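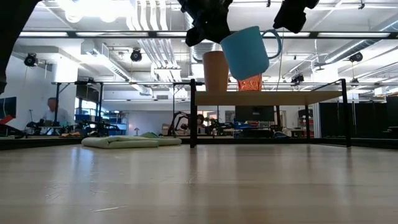
Last year's lot told us the worst part was going to bed at nine, and that the second worst was being cheerful about it. We can't promise much improvement on either. The Flondel Sleep and Shift Work Study is looking for 89 adults in Villanueva and nearby who work nights, or used to, and are willing to be tired in an organised way.

You'd keep a sleep diary for 11 weeks. It asks when you went to bed, when you got up, and what you drank in between. There is a box for "other", which past participants have filled with neighbours, magpies and a leaf blower. Please keep using it. 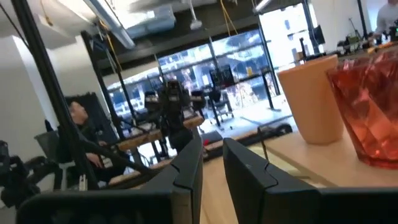

Tea, coffee or neither: it all goes in the diary.

You'll also come in to our rooms on Aruvmont Street on four Monday evenings for a reaction-time test. You press a key when a dot appears. It's as thrilling as it sounds, and you'll do it for 19 minutes.

You can take part if you're 18 or over, have worked at least one night shift a week for six months at some stage, and can read your own handwriting the next morning. Sorry, we can't take anyone who is pregnant or on prescribed sleeping tablets.
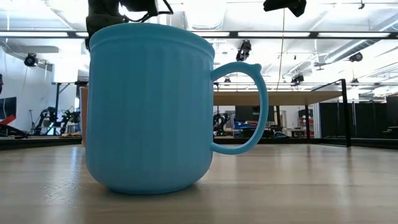 Payment is $585, made in two parts, the larger one at the end, when your enthusiasm will need it. Parking is free after 5 pm if you can find any. You may pull out whenever you like and keep what you've earned to that point.

To put your name down, ring the study desk after 2 pm (we keep odd hours too) or fill in the form at the front counter. Enrolments close at the end of February.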